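Home | Projects | Datasets | Notes | About

# szucs-grasp-sim: README and data card (with the bad batch explained)

Posted in: Robots › Simulation › Datasets

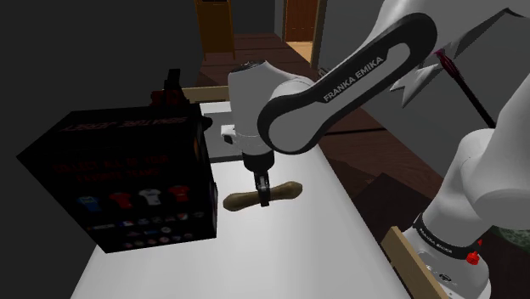
Hello! If you've come for the grasping data, please read the next couple of sections before you train anything on it. The first release had a fault in it, it was my fault, and at least one group built something on top of it before I noticed. I've named the whole thing Szűcs because that's what the folder was called when I started and I never got round to changing it (the ASCII spelling is for the benefit of your file system).

## What's in the box

3000 simulated pick-up episodes with a Franka arm at a table, rendered with a lived-in room behind it. Each episode has the camera frames, joint positions, gripper width, the contact forces from the physics engine and a single success flag. The objects are household bits and pet toys, and the clutter on the table gets shuffled between episodes.

Folders are:

- `episodes/` — one file per attempt
- `assets/` — meshes and textures
- `checks/` — the scripts I should have written first
- `withdrawn/` — the bad episodes, kept on purpose

## What went wrong

I'll try to keep this short, but it did eat most of October.

The success flag was meant to say "the object is held and it's off the table". What it said in the first release was "the object is higher than it was at the start, and the fingers aren't fully shut". Those sound like the same thing. They aren't, if your collision mesh is wrong.

For the bone shape I'd let the importer wrap the mesh in one convex hull. A bone is thin in the middle and fat at both ends, so the hull filled in the waist and the physics engine thought it was holding something much chunkier than the renderer was drawing. The fingers stopped early on an invisible surface, the object went up, and the flag said success. In the frames there was a gap you could have posted a letter through.

Worse, a few grasps started with the fingertips already inside the hull. The solver hates that. It pushes the two apart as hard as it likes, so you get a force spike, and sometimes the object goes off like a champagne cork. If it happened to be above the table when the check ran — yes, success again. Marvellous.

I went through the lot with the new checks and pulled 227 episodes. All of them are in `withdrawn/` with the reason written in the header.

## How it came out

The people at Clekirton trained a policy on the first release and tried it on their real arm one Tuesday afternoon. It had learned, quite sensibly given what I'd fed it, to stop closing the fingers a bit early. So it dropped things. On one run it also came down too low, pressed on the table and tripped the arm's own collision stop. The arm did what it should and halted, and they were standing outside the marked area as they always do, so the damage was a scuffed fingertip pad and a lost afternoon. I still felt rotten about it.

They sent me their logs, I lined them up against mine, and there it was. Took me all evening to believe it.

## What I changed

The bone and every other shape with a waist now use a split collision mesh, several small hulls instead of one big one. The flag needs contact on both fingers, held through the whole lift. Any episode with the fingers overlapping the object at the start gets thrown out before it's saved. I re-ran 1000 episodes from scratch under the new rules and swapped them in, and 27 of those failed the checks as well (table contact, mostly) and were run again.

## Things still not right

Friction is one number for everything, which is daft for rubber toys. Some textures are mirrored, so any printing on the clutter may read backwards — don't use this for anything to do with text. Lighting is patchy in the corners. And the forces are the simulator's opinion, so please don't set a real force limit from them!

## Before you go near a real arm

Run it slow. Set your own speed and force limits in the controller, not in the policy. Keep the stop button in your hand for the first session. And watch a good few episodes by eye before training, mine or anybody's.

Checked on the Janosstead machines and the old Burnurham build. If it breaks on yours, open an issue and attach the log.

---

3 comments

**gripfinger_mo:** Had the exact same convex hull problem with mugs. The handle was solid as far as the sim cared. Cheers for keeping the bad ones in.

**tealbadger:** Is the old release still up? Our scripts point at it.

**author:** Up but marked as withdrawn. Please move over, the file layout is the same.

Older: Notes on camera placement | Newer: Friction, attempt two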